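Section 4: Running the demo on an open day

I've written this bit for whoever is on the stand at Lundmont next, and it follows what I did at the October open day. It assumes you've been through Section 3 and that the Moslow software starts without complaining. If it doesn't, go back, because none of this will work until it does.

Before the doors open

1. Switch on the big screen first, then the computer. The other way round, the computer decides there's only one display and you'll be crawling under the table with a cable while people file in (ask me how I know!).

2. Start Moslow and pick the scene called Kneath from the list. Leave the others alone. Some are half finished and one of them makes the fans scream.

3. Wait for the floor to finish loading. On our machine it comes up plain for a bit and then the texture pops in. Don't press anything during this.

4. Open the Views menu and choose Gripper. This puts visitors right behind the jaws, looking down, and it's the view I'd leave up between talks.

5. Press Home once. The fingers should open all the way and stay open.

Note: if the fingers twitch, the practice pad is still plugged in. Unplug it and press Home again.

Caution: Home moves the arm by the shortest route, whatever is in the way. In the simulation that's only embarrassing. If you've got the Komarance arm connected as well, it is a good deal worse, so check that the Link light is off before you touch the key.

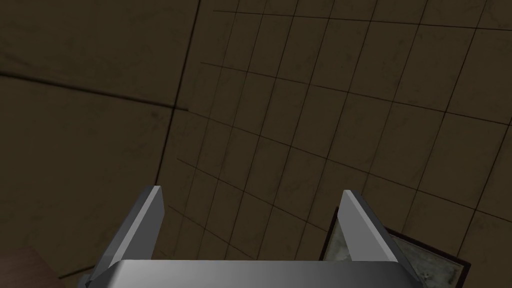 My opening talk lasts as long as people look interested, and I start it with the arm parked. I like to ask the visitors how far they think the gripper is from the floor before I tell them anything. They're nearly always wrong, and it gets them talking to each other, which is half the job done. If they're stuck, point at the small tiles between the two fingers and then at the ones up towards the top right, which look a lot bigger in this view, and ask what that does to their guess. Children are very good at this. Grown-ups tend to go quiet and fold their arms.

Giving the talk

6. Say that it's a simulation, and say it early. I forgot with my first group and a very nice man spent ages looking round the back of the screen for the robot.

7. Tap Close and let them see the fingers come together on nothing. Then tap Open. Do this a couple of times while you explain that the software works out where each finger should be and draws it there.

8. Hand over the pad. Set the speed to 4 first. Anything higher and a beginner will have the arm pointing at the ceiling before you've finished your sentence.

9. Let each person have one go at moving down towards the floor and back up. When they touch the floor the pad buzzes, and somebody always squeals.

10. Press Home between visitors. I know it feels fussy, but a muddled starting position makes the next person think they've broken something.

Note: the step counter in the corner menu is turned off for open days. If you turn it on, expect to be asked about it. My last full session finished on 3,144 steps and a boy wanted to know whether that was a high score. (I said yes.)

If it goes wrong

Picture freezes but the pad still buzzes: press Refresh, wait, then press it again. It likes to be asked twice.

Message 1519: Moslow has lost the scene file. Close the program, open it again and go back to step 2. You don't need to restart the computer, even though the message tells you to.

Gripper view shows only floor and no fingers: you've picked Floor, which is the next one down in the Views menu. I do this every time.

Packing up

11. Press Home, then Park, and wait for the tick.

12. Save the session if anybody asked you to. Otherwise choose Discard, or the disk fills up and Moslow gets slow and sulky.

13. Close Moslow before you turn off the computer. The pad goes back in the grey pouch with its lead wound loosely, please, not round your hand and elbow like a washing line.

Connecting the Komarance arm is in Section 5. Leave it for a day when you haven't got visitors.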